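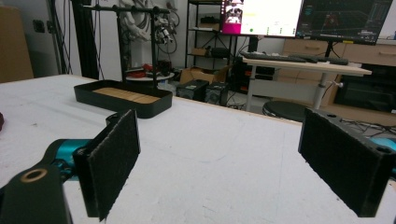

Pollell, Raum 2: Aufräumen, Zwischenstand

Galerie vom 08.04.2021, Texte: Mulugeta Abera

Seit Oktober wollten wir den hinteren Raum in Ordnung bringen. Im Protokoll stand der Punkt jedes Mal ganz unten, gleich nach "Verschiedenes", und wurde jedes Mal einstimmig vertagt. Jetzt läuft die Sache. Eyerusalem Alemneh hat einen Plan gezeichnet, auf dem jeder Gegenstand einen Platz bekommt. Der Plan liegt inzwischen selbst irgendwo herum, Hinweise bitte an sie.

Der große Tisch
Weiß, jedenfalls im Großen und Ganzen. Die grauen Schlieren und Kratzer haben zwei Reinigungsmittel und eine längere Diskussion über Reinigungsmittel überstanden. Wir sprechen jetzt von Patina. Eine neue Platte würde laut Angebot 300 Euro kosten, und für das Geld kann man sich sehr lange an Schlieren gewöhnen.

Schwarzes Tablett mit hellem Holzboden steht hinten links und wie immer leicht schräg. Eyerusalem rückt es gerade, sobald sie daran vorbeikommt. Ich rücke es nicht zurück, auch wenn das behauptet wird.

Kabel, weiß, aufgewickelt
Die hinten an der Wand sind ordentlich gebündelt und damit unser Vorzeigeprojekt. Was vom Querbalken des schwarzen Gestells hängt, gehört zum nächsten Bauabschnitt. Der runde Beistelltisch darunter war für Kaffee vorgesehen. Kaffee gibt es weiterhin im Flur.

Metallregal, schwarz, mit einem Karton im mittleren Fach. Im Plan heißt dieses Fach "Reserve, bitte frei lassen". Oben steht die dunkle Technik, an die man nur mit Leiter oder mit Ehrgeiz herankommt.

Karton, offen, auf dem Boden
Der Klassiker. Man macht ihn auf, sieht hinein, erinnert sich an einen dringenden Anruf. Die beiden schwarzen Kästen nebeneinander am Boden stehen auf der Liste unter "klären". Auf der Liste "geklärt" steht bisher nur die Liste "klären".

Die braune Pappe an der linken Seite
Sollte am Montag ins Altpapier. Um welchen Montag es ging, ist im Protokoll nicht festgehalten.

Schreibtisch rechts
Weiß, mit schwarzer Tastatur und schwarzer Maus. Hier führen wir das Inventar: bisher 1.196 Einträge, davon ein beachtlicher Teil Schrauben. Ich hatte vorgeschlagen, die Schrauben als eine Position zu erfassen, und wurde überstimmt.

Was das alles kostet
Für Regalböden, Kisten und Etiketten sind insgesamt 2.820 Euro bewilligt. Die Etiketten sind da, bestellt bei Iltik, in einer Menge, die auch für das Nachbargebäude reicht. Die Kisten kommen von Geststead und sollen stapelbar sein. Wer bis dahin Kartons vermisst, meldet sich bitte vor Freitagmittag, danach gilt alles Unbeschriftete als gemeinsamer Besitz.

Nächste Galerie: der Keller.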